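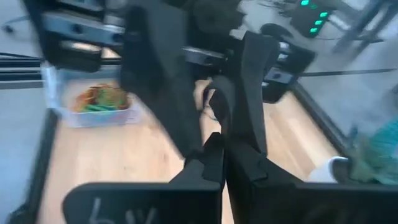 Rubber bands end up in a drawer. Every house, every office, same drawer -- next to the dead pens and the key for a bike lock that got sold with the bike. I've been meaning to write about them for years, since my mother's kitchen in Pruvport, where they lived on a doorknob until the doorknob was a ball. What finally did it was a tub on a pale wood table. Low sides, see-through white plastic, no lid, and a heap in it, mostly orange and red with green running through. All that color for something you look at for maybe two seconds before it goes around the broccoli.

Search this site
Enter keyword or issue
Search

So, bands. Where they come from, in my life at least: vegetables. Asparagus is the good one, wide and strong. Broccoli, thick, often blue or purple. Scallions get a skinny thing that breaks when you try to roll it off. Then the mail, back when the mail came bundled. Newspapers, same story. I don't get a paper anymore and I miss the bands more than the sports section.

And then you can buy them. I forget that. People buy them, on purpose, in a box. Julgate on Penry Street (number 491, the door sticks, push) sells a bag of 1000 in mixed colors and the man at the register told me the schools clean him out in December. Wreaths? Ornaments? He didn't know. He sells plain tan ones too, by weight, for the florists.

I bought the mixed bag. Of course I did. It will outlive me, or it would if rubber lasted, and it doesn't -- more on that further down.

First the tangle. Put loose bands in any container, walk off, come back, they've knitted. Same thing headphones used to do but softer. You reach in for a red and up comes a red, two greens, a yellow looped through the lot. Shake it and it gets worse. I've tried. Tipping the whole thing out helps a bit, on a big flat table with light coming across it so you can see which loop belongs to what. Then you pull from the edges of the pile. Never the middle. The middle is holding everything else together.
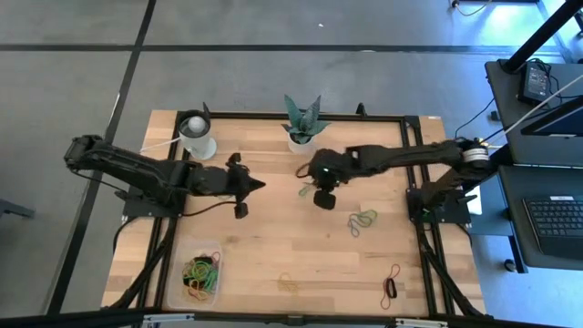

Hưng Nông taught me the edges thing. He binds books, small runs, out of two rooms over a tire shop, and he goes through bands like other people go through coffee filters. They hold the page stacks while he punches them. They hold the covers shut while the glue sets, with a scrap of card underneath so the rubber won't dent the board. He has opinions. Strong ones.

"Thin bands are for thin jobs," he says. "Everyone doubles a thin one and thinks it is a thick one. It's two thin ones. It breaks twice."

His favorite is a size 16, two and a half inches long laid flat, a sixteenth wide. The sizes are a whole system, by the way, and I had no clue. The number gives you length and width, sort of, in steps, and after you've had the chart taped to a wall for a while you stop needing the chart. I have not had it taped to a wall for a while. I have it folded in my coat.

How he stores them, which is what I went there to ask. Short jars, wide mouths, one color each. The colors aren't pretty, they're a code: green for the job on the bench, red for anything still wet with glue, yellow for finished. Black for money. He wouldn't say more about black. I came home and tried the color thing for my own papers and kept it up through the electric bill.

Still, sorting them is a good way to lose an hour. I mean that as praise. I did it with the radio on and my tea going cold. You pull a red, you lay it down, you pull a green. The piles start out neat. Then they start to grow arms, one loop over the next pile's loop, and you've got little nests all over the table and a stray off by itself that you'll find tomorow stuck to your sleeve. My neighbor's kid came by, watched for a minute, sat down, and took over yellow. No talking. Best company I've had since the spring.

Do it on wood if you can. A glass table is too slick, they skid around. A tablecloth grabs them. Bare wood, light colored, and the reds jump right out at you. Dark bands are the hard ones on a dark desk, you find those with your elbow. 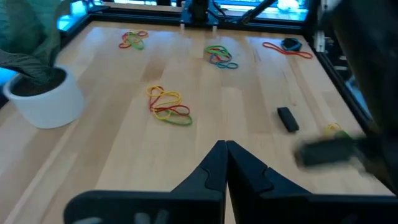
Out of the tub and across the table: yellow, red and green bands in loose tangles, a plant pot alongside.

Now the bad news, the part I promised. They die. Natural rubber doesn't like sun or heat or being stretched and left. A band around a deck of cards on a windowsill will go sticky, then stiff, then it comes off in crumbs and leaves a brown line on the box that no eraser will touch. I've got a stack of my grandfather's letters with that line across every envelope. Six of them, and the line on each one in the same spot. Use string for anything you love. Cotton tape if you're fancy. Hưng uses linen thread and wouldn't dream of leaving a band on overnight, and he makes his living with the things.

The refrigerator helps, people say. Cool and dark, they stay stretchy longer. I've got a sandwich bag of them in the door next to the mustard and my sister has asked me twice if I'm alright. A closed tin in a cupboard does nearly as well and gets fewer questions.

Open tubs are fine if you're using them up. That's the thing with an open tub on the table, it's an invitation. You walk past and take one. Chip bag, pencils, the lid of the stew pot wrapped to the handles for the ride to Prorwood and the potluck. (It held. Left lane, two hard stops, not a drop on the seat.)

Other uses, quick, since I'm out of room and the editor is standing in my doorway. A wide band over a stuck jar lid, for grip. One around each end of a cutting board so it stays put. Around a stripped screw head, flat, under the screwdriver -- works about half the time, which beats the zero I was getting. Over the neck of a hanger so the blouse stays on. Around the paint can top to bottom, across the opening, and wipe the brush on that instead of the rim. Around a hair? No. Please. It pulls, it snaps, you cry.

And a plant use, because I've got a windowsill full: a loose band around a floppy stem and a stick, just till the stem gets the idea. Loose, loose. Check on it every few days, move it up a leaf. I left one on a pepper plant too long and it left a waist.

What I'd buy, if you're going to buy. The mixed bag for the house, if you have kids or like color. Plain size 16 for paper. A small pack of the wide ones for jars. You don't need the giant ones, the ones for trash cans, unless your bag slides down in there every single time, in which case you do need them and you should go today. They're on the bottom shelf at Julgate behind the twine.

Mine are back in the drawer for now, in a yogurt tub, already knitting. The kid next door wants the yellows.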